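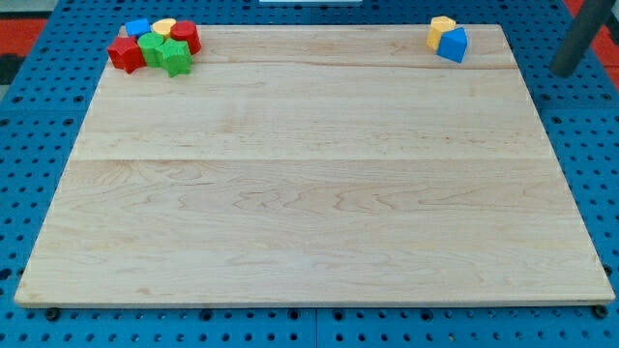

Maple board on the blue table, blocks parked in the far left corner.

March, started 8:40

Maple board, second round on the finish question. Forough wants it left bare for the play table. Kiprono says oil it or it will be gray by summer. I'm in the middle, leaning bare, mainly because I like how the wavy figure looks below the seam and don't want it going orange on us.

Sanding: 120, 180, stopped at 220. Tried 320 on the offcut, blocks slid all over, no good. 220 is plenty.

Weight on the shop scale 2,290 g. Write that on the underside in pencil. (not done yet)

Seam: ran a fingernail along it both directions, can't catch it. Grain changes hard at the glue line, finer and straighter on the far plank, swirly on the near one. Forough thinks people will read it as two boards. Fine by me. Other seam toward the back is hard to find unless you're looking for it.

Front edge bevel OK. Want the same on the back but a hair smaller, router bit is dull so waiting on the new one from Skoryk.

Flatness: straightedge corner to corner, light showing under the middle on one diagonal, other diagonal clean. Blue table itself may be off so flipped the board end for end and got teh same gap. So it's the board. Not bad enough to plane. Check again after the weekend with the heat off.

Blocks: red cylinder is the good one, stands anywhere. Green star is a pain to sort by feel, the kids at Wikarach will probaly love it for that. Yellow cylinder fine.

Oil test on offcut, Skirna brand, wiped on 9:15, 36 minutes then buffed. Darker than I wanted. Second patch with Tiritz wax only, paler, feels draggy. Leave both overnight next to the window, label them this time!!

Humidity in the shop 36 when I came in, didn't check again.

To do
- new bit
- pencil the weight
- ask Kiprono where the 210 mm clamps went, need two
- felt pads, the small ones
- Forough to look at both patches before anybody oils anything

Stopped 11:20, lunch, glue still open on the other job.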